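Drakex vs Canska gripper for cloth — anyone run both?

ghubmann
Mar 23, 2018
Got both on loan till May. Same arm, same wrist cam, same controller. Picking fleece and towels. Drakex closes faster, Canska holds better on thick stuff. Can't decide. 482 picks logged on the Drakex so far, way fewer on the other one so dont read too much into it.

tincup_23
What pads? Stock ones are useless on fleece imo.

ghubmann
Stock, flat black. Havent touched them. My gripe is more the joint end. Come in at a bad angle and it meets the cloth before the pads do, fabric bunches up right on the roller.
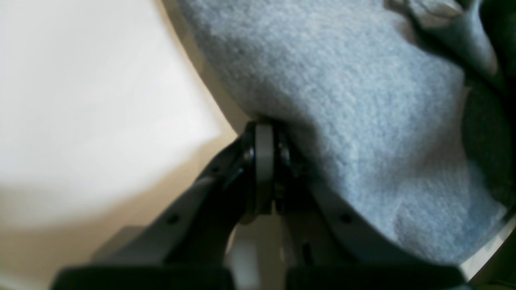

Tried slowing the approach, helped a bit. Tried backing the wrist off 2 cm — better, but then it misses the thin towels. Exposure on the wrist cam is a pain too, anything white blows out and the depth goes with it.

Liv Hovland
That's your approach angle, not the gripper. You'd get the same with the Canska. Come straight down and let the arm do the work.

ghubmann
Straight down the wrist hits joint limits near the far side of the table. Already tried.

Liv Hovland
Then move the base. Seriously. We shifted ours and stopped arguing about grippers.

oldservo
Disagree w/ Liv. Geometry matters on soft stuff, a slimmer gripper forgives a lot. I'd send both back and look at the Zandach.

tincup_23
Zandach is slow as mud though

oldservo
Slow and it doesnt snag. Fine by me.

ghubmann
Base is bolted, moving it is a whole day. Will lock the exposure first and rerun the fleece on the Canska, same angles. Will post numbers for both.

Liv Hovland
Post the joint angles too pls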